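Backyard Birds Forum > Identification and Behaviour > Magpies going for the wattlebirds

Started by mametholm_rd
May 20, 2013

We're on a quarter acre at the Mametholm end of town, lots of grevillea along the back fence. In April a pair of magpies took over the yard and since then they've been chasing off the red wattlebirds any time they land on the lawn or the low branches. I wouldn't have thought magpies cared about honeyeaters. There's no nest that I can find and it's the wrong time of year for swooping anyway.

Has anyone else had this? I'm mostly wondering if the wattlebirds will clear out for good.
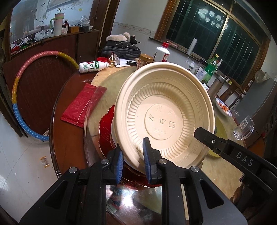 I put water out in two spots, one under the grevilleas and one near the shed. The magpies use both. The wattlebirds only come down to the shed one, and only early.

Reply from Bastos
Posts: 212

Pretty normal for autumn. If they're a new pair they're settling who owns what, and they'll have a go at anything. Ours did it to the currawongs for a month and then lost interest. Wattlebirds give as good as they get, so I wouldn't worry about them leaving while the grevilleas are in flower.

Are you feeding the magpies? That makes it worse.

Reply from mametholm_rd

A bit of mince now and then. My neighbour does it too.

Reply from Bastos
Posts: 212

Well, there you go. Stop the mince and I reckon it settles down. Plain mince is no good for them, there's not enough calcium in it.

Reply from Dagim Nigatu
Posts: 109

I don't agree that it's the food. I've never fed the birds at my place and the magpies here have kept wattlebirds off the lawn for 3 years running. They leave them alone in the trees. It's only when they're on the ground, and I think that's because the magpies treat the lawn as theirs and the canopy as somebody else's.

Agree on the mince though.

Reply from Bastos
Posts: 212

He said low branches as well as the lawn. That's different from what you're describing.

Reply from Dagim Nigatu
Posts: 109

Fair enough, I missed that. Could be young birds still working it out. Mametholm, have they got grey on the back of the neck or clean white? Grey and mottled would be a young bird or a female. 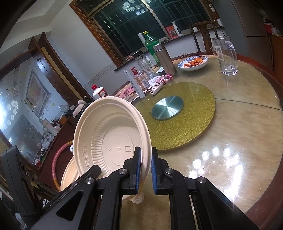 If one's clean white and the other's greyish, you've most likely got an adult pair and they'll be there for years. I'd move the water under the grevilleas further into the shrubs so the wattlebirds can get to it without crossing open ground.

Reply from mametholm_rd

One white, one greyish. I'll shift the water on the weekend and have a word with next door about the mince.

Reply from Geum-ok Na
Posts: 4

We had the same trouble over in Pridance. What helped was planting more cover, mainly correa and a couple of banksias. The wattlebirds never left. They just stopped using the lawn.

Reply from Bastos
Posts: 212

More cover is good advice. I still say knock off the feeding first and see what happens before you spend money on plants.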